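Eline Race Day Handicapping Binder, Second Edition

Ring-bound, 292 pages, fits a coat pocket if the coat was bought with that in mind.

Most people lose money at the track in the same way. They like a name, they like a jockey's silks, and they remember that a gray horse once did them a favor in April. The Eline binder won't cure this. It will give you somewhere to write down what you did, so that by the sixth race you can see the pattern and feel bad about it in an orderly fashion.

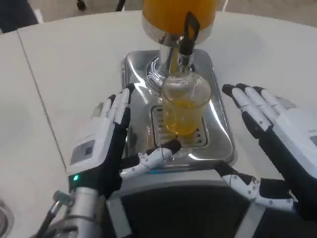

Each race gets a two-page spread. The left side has room for post position, weight, recent finishes and the going. The right side is for your pick, your stake and the column headed "Reason," which we made wider in this edition after seeing what people tried to squeeze into it. "Due for a win" is still the most popular entry. We have not printed it as a checkbox, though it was discussed.

Pace charts for sprints and routes are at the back, along with a speed figure worksheet that takes 5 minutes to fill in and considerably longer to believe.
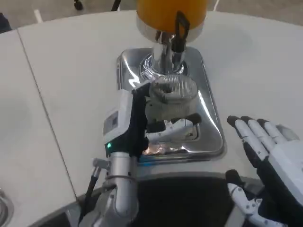

Tsz-kin Chung wrote to say that the worksheet undervalues horses stretching out from six furlongs to a mile, and that he had gone back through a full Millport meet with a pencil to make sure. He was right. The table on page 88 has been redone and the old one should be crossed out with whatever feeling you can manage.

What's included

Binder with elastic closure
Tabbed dividers for 3 meets
Pace charts and speed worksheet
Pencil loop (pencil sold separately, like the winners)
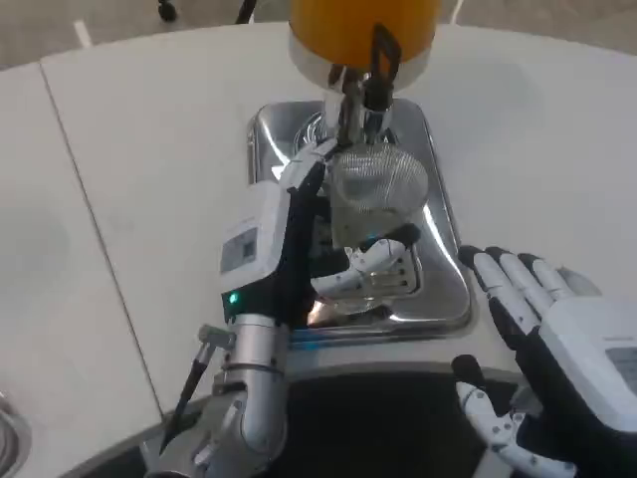
Ordering and stock

The first printing of 3000 is sold out. The second ships from our Nakgate warehouse. Refill pages from the first edition fit the new rings. Lai refills do not, whatever the man at the rail told you.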